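Kivano HK-2 Dual-Arm Wardrobe Cell – planning and ordering notes

The HK-2 is a two-arm station for hanging, sorting and returning garment hangers in fitted wardrobes. It is sold to hotels, serviced apartments and training labs. Zaleck builds the arms and base; Kivano supplies the grippers, control software and support contract.

## What to budget for

| Item | Supplied | Notes |
|---|---|---|
| Base with two arms | Yes | Ships on one pallet |
| Finger set, standard | Yes | 2 pairs |
| Finger set, narrow | Option | Needed for wire hook hangers |
| Tisis task software | Yes | One seat, first year |
| Spare finger pads | Option | Packs of 40 |
| Site survey | Option | Required for built-in furniture |

Finger pads are the main consumable. Order one pack per station with the first shipment. Lead time from the Villalobos warehouse is 25 working days, and pads ship separately from the base.

## Site requirements

- Clear floor in front of the wardrobe, 100 cm deep, level, no rug.
- Doors that stay open unaided.
- A fixed rail. Pull-out and drop-down rails are not supported.
- Interior lighting may stay on. Note the lamp position on the survey form – hard shadows on the back panel affect hook detection and may add a calibration step.

## Hanger types

List every hanger type in use before ordering. Mixed stock is normal, and each type is set up as a separate item in Tisis. Plain wooden hangers and wooden hangers with clips for skirts or trousers count as two types, even when the wood and hook match. 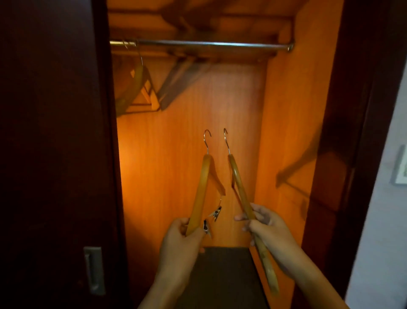
Clip hangers take longer to set up. Clips swing and slide, so the grasp point has to be set on the wood, clear of the bar. Allow one extra setup session per clip type and include it in the quote request.

Padded hangers and anti-theft hangers without hooks are outside the standard scope. Quotes are valid until the end of May.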